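**Status, 25th February:** tracks.csv is safe to use. hosts.csv is safe if you are fond of surprises.

# Vundex

Vundex is a hand-typed index of rap mixtapes: who is on them, who hosted them, whose beats got borrowed, and who shouts over the intro. It covers 300 tapes and 2,428 tracks, nearly all from the years when a tape was a CD-R in a slim case with the wrong title on the spine.

There is no audio in this repo. Please stop opening issues about it.

## Files

| File | One row per | Notes |
|---|---|---|
| `tapes.csv` | tape | title, artist, host, year if printed |
| `tracks.csv` | track | running order as on the back cover |
| `hosts.csv` | host | 49 rows, several of them surely the same man |
| `beats.csv` | borrowed beat | original song, if anyone could name it |

Everything is UTF-8 and comma-separated. Titles with commas are quoted. Titles with quotation marks in them have been dealt with in a way Salim is not proud of, see `scripts/quotes.py`.

## Main columns in tracks.csv

- `tape_id` matches `tapes.csv`
- `pos` is the track number as printed, so two tapes have a track 11 twice
- `title` as printed, spelling included
- `feat` has guests separated by semicolons
- `kind` is one of `original`, `freestyle`, `remix`, `skit`, `intro`, `outro`, `advert`
- `typed_by` holds initials, for blame

The `advert` kind was added in December after Maham Usmani lost an evening to a tape that stops halfway to sell you trainers. Nine tapes do this.

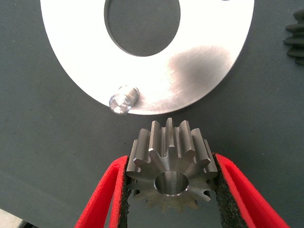
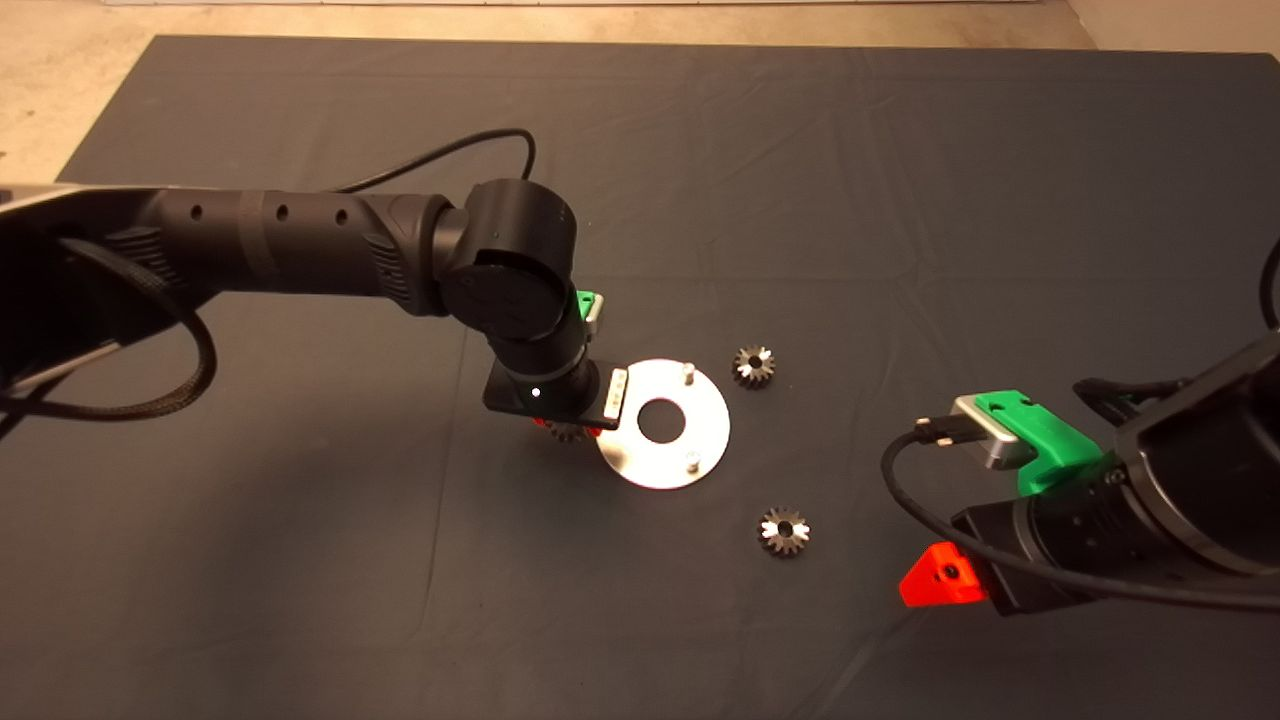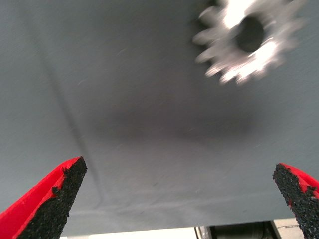 *Top to bottom: metal plate with the oval opening; the two arms over the dark grey mat; red gripper fingers with their black inner pads.*

## How it was made

Golnar Jafarzadeh and Gianni Valentini typed the covers. Where the printed tracklist and the CD disagreed, we kept the print and put the truth in `notes`. Settimio D'Amico went through the borrowed beats by ear, and his guesses are marked `guess` with a confidence of 1 to 3. A 1 means he was humming it in the car.

Host names were merged with Testska, our matching script. It is cautious with long names and reckless with short ones — anything starting with "DJ J" wants a second look.

## Known problems

- Years are missing for a lot of tapes. "Summer" is not a year, but we have kept it in `year_text`.
- Volume numbers skip. The Santoro series goes 1, 2, 4, and we don't know whether 3 was lost or never made.
- Some guests are credited and never rap.
- Skits are under-reported, out of mercy.

## Using it

```
python load.py --tables tapes tracks
```

`load.py` joins the two on `tape_id` and drops nothing. If you want adverts gone, add `--no-adverts`. Givley, the little search page, reads the same files and breaks whenever a column is renamed, so don't rename columns.

## Corrections

Open an issue with the tape title and a scan of the back cover. "I was there" is welcome but goes in `notes`. Up to three corrections per issue, please, or Golnar makes a spreadsheet.

## Licence

CC BY 4.0 for the tables, MIT for the scripts. Titles belong to whoever thought them up.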